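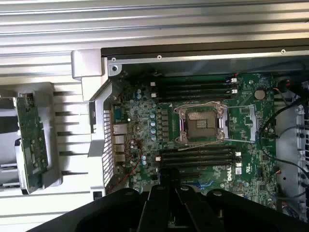
Malsha Bhattacharjee wrote back before I'd even finished typing this up, asking whether ticket 1072 and ticket 1073 are the same fault. I don't think they are, so I'm keeping both open for now and logging everything in this one (sorry, Malsha, I know you like them tidy!).

**Ticket 1073: memory step times out during open day demo**
Site: Grekcombe, demo cell
Opened by: Funmilayo Effiong
Status: open, workaround in place

Okay, so what happened. We had the first group of visitors in at 10:15 for the Dell tower demo, and the memory step threw this:

`STEP 14 seat_module: timeout waiting for force threshold`

The arm stopped where it should and held, no drama. I talked for a while about why we run the force limit low (people love that part, one man wanted to know if it could do his laptop) and then cleared it from the panel and ran the step again. Same message.

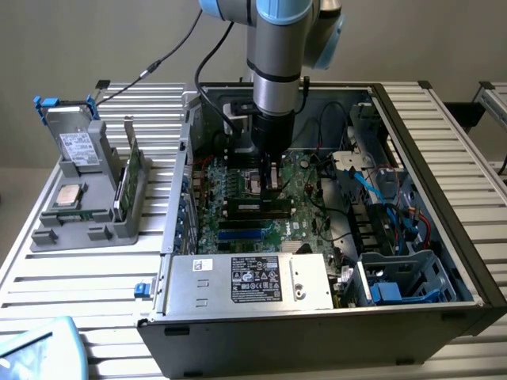 Things I tried before the second group, in the order I tried them:

- Restarted the Haltero controller. No change.
- Re-taught the slot position. It was off by a hair, but fixing it didn't clear the timeout.
- Swapped in a different module. No change.
- Read the config file, which I should've done first. The timeout for step 14 was 80 ms. On our bench copy it's 1000 ms!

So somebody loaded the old Adance profile during setup. It might've been me, I did the last load before we packed up the night before and I was tired. I changed it to 1000, saved it under a new name, and step 14 ran clean with no visitors watching, of course.

**11:40** Second group in. Memory step passed. Yetunde did the talking so I could sit by the panel and watch the log, and she's much better at it than I am, so let's keep it that way.

**11:52** Different problem, and I think it belongs in 1072. The left arm paused for a good while before its next move to the parts fixture. There's no error in the log, only a gap between "request" and "granted."

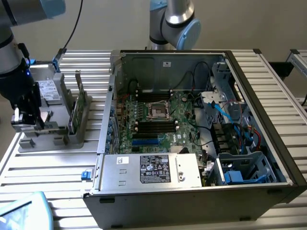 My guess is that the two arms share a zone lock and the release is coming late. Hiyori saw a pause like it back in May and got past it by making the shared zone smaller, but I don't want to touch zones with visitors at the rail, so I left it alone and just talked through the wait.

Still to do:

- [ ] Delete the old Adance profile from the controller, or at least rename it so I can't pick it by mistake
- [ ] Send the 11:52 log to Hiyori
- [ ] Run the memory step overnight with the new timeout
- [ ] Malsha: please leave 1072 open until Hiyori's had a look

The afternoon group is at 2:30 and I'm running the 1000 ms file for that one. I'll add the log here when they've gone.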